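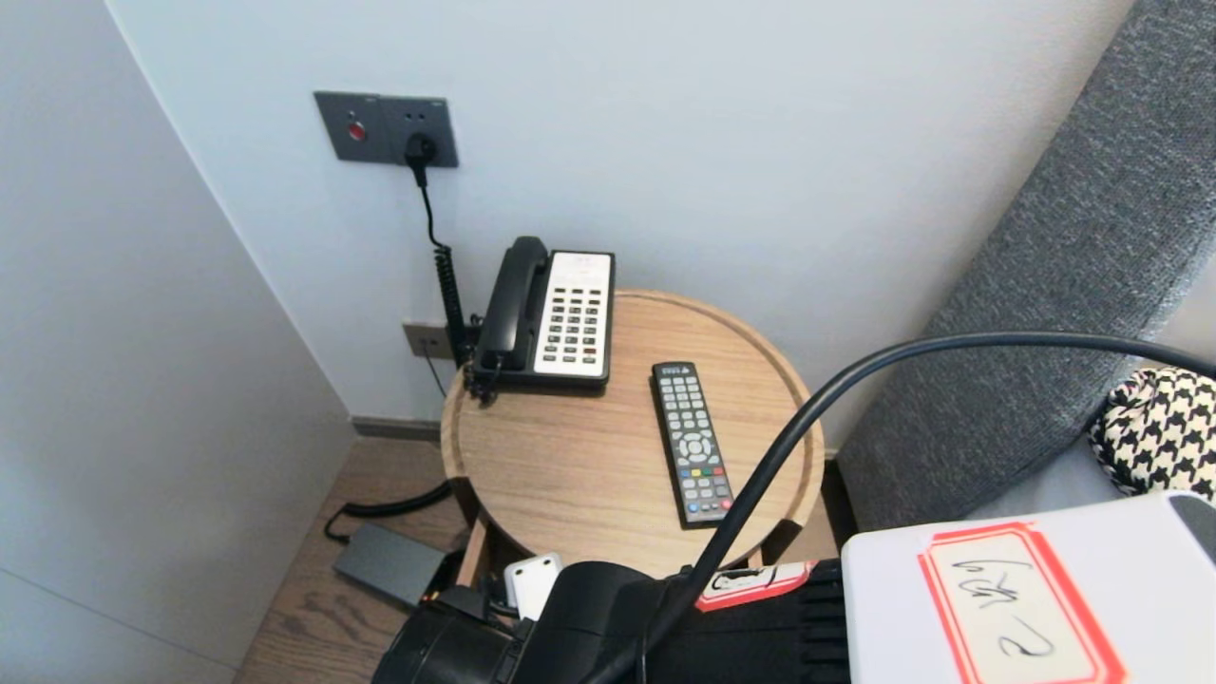 Chapter 6
Assessing a Room Service Kit Before Purchase

Valeriano Zabala and Tarek Haddadin

Chapter 5 dealt with machines that are sold to do one job in one fixed place. A buyer of such a machine can usually settle the question of fitness on paper, by comparing the size of the part and the speed of the line with the figures on the data sheet. The present chapter turns to equipment sold for furnished rooms, where the data sheet answers far fewer questions. A bedroom has no line speed. Its contents are bought by one department, moved by another and used by guests who have read no manual.

The chapter follows a single product through a single assessment. The product is the Tulteto, a mobile robot with an arm and a two-finger gripper, offered by its maker, Endum, as a kit for hotels, residences and care homes. The kit includes the robot, a charging stand, a tablet for the operator and a set of prepared tasks, which the maker calls routines. Installation and a first period of support are sold with it under a service agreement. The assessment was carried out for Cisia, an operator of furnished apartments, at its property in Kpodo. Work on site began in July and the final report was delivered on August 3, 2019.

Readers should keep the order of events in mind. Cisia had already seen a demonstration in the maker's own showroom and had been favorably impressed. The assessors were asked whether the same results could be expected in Cisia's rooms, with Cisia's furniture, and at what cost in staff time.

6.1 What the offer said

The maker's offer listed 10 routines. The assessors set aside those that concerned corridors and kitchens and kept the ones that a housekeeper would recognize as part of preparing a bedroom: returning small items to their usual place, opening and closing a drawer, straightening a cushion, and checking that nothing had been left on the floor.

Each routine was described in the offer by its result. "Items are placed in the drawer" is a statement of this kind. It tells the buyer what the room should be like at the end, but it is silent on the size and weight of the items, the type of drawer, the space needed in front of it and the action to be taken if the drawer does not open. An assessor's first task is to turn each such sentence into a set of conditions that can be tested. Most of the disputes described in Chapter 9 can be traced to a contract in which this was left undone.

The service agreement also required closer reading than it had received. Support was promised for "standard furniture," a term that appeared several times and was defined nowhere. Cisia's bedside tables are round, with curved drawer fronts. Whether they were standard was a question that had to be put to Endum in writing before any testing could begin - and the reply, that they were, became an annex to the agreement.
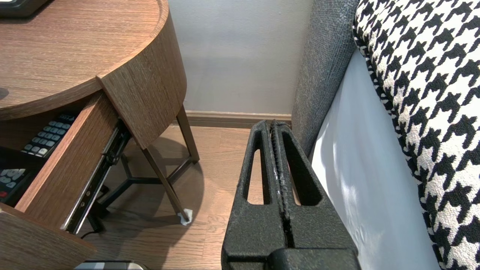

Estimated reading time for Sections 6.2 to 6.4: 18 minutes

6.2 The bedside drawer

The drawer task was chosen as the principal test. It is short, it is easy to judge, and it brings together several abilities that the maker had listed as separate routines. The gripper must reach a low piece of furniture that stands close to a bed, and it must do so without catching the bedding or disturbing whatever lies on the floor nearby.

Consider the conditions beside the bed as they stand in the second photograph. The drawer is open and holds two remote controls, one with rows of small gray buttons and the other with larger keys. The two fingers of the gripper are pressed together. A cable crosses the floor under the drawer, close to the legs of the table. To a housekeeper this is an ordinary room. To an assessor each of these details is a condition of the test and must be recorded, as the result may depend on it.

The cable deserves particular attention. Offers of this kind nearly always state a maximum threshold height for the wheels and seldom mention loose cables. The assessors asked that cables be left where housekeeping staff would normally leave them. Endum's representative would have preferred a cleared floor. Both positions can be defended, but only the first would tell Cisia anything about its own rooms.

A second matter concerned the tabletop. In rooms with a desk telephone and a remote control on the same small table, the robot must tell apart an item that is to be put away and an item that is to stay. The offer treated this as a setting, to be entered once on the tablet. In practice the setting had to be agreed with housekeeping, whose habits differed from one floor to the next.

6.3 Recording the trials

The assessors logged 841 trials. Every trial was entered on one line of a form, with the room, the routine, the starting condition and the outcome. An outcome could be complete, incomplete or stopped by the operator. The last category was kept apart from the second at the buyer's request. A routine that stops safely and calls for help has a cost in staff time, while one that leaves a drawer half open has a cost that falls on the guest.

Staff time was recorded on the same form. The maker's estimate had counted only the minutes spent at the tablet. Cisia wished to include the walk to the room, and the form was changed accordingly before the first trial.

6.4 Terms used in this chapter

Routine: a prepared task supplied with the kit and started from the tablet.

Starting condition: the state of the room, including furniture, loose items and cables, at the moment a routine is started.

Operator stop: the end of a trial by decision of the person in charge, whatever the reason.

Annex: a written addition to the service agreement, accepted by both parties. The annex on furniture is discussed in full in Section 6.5.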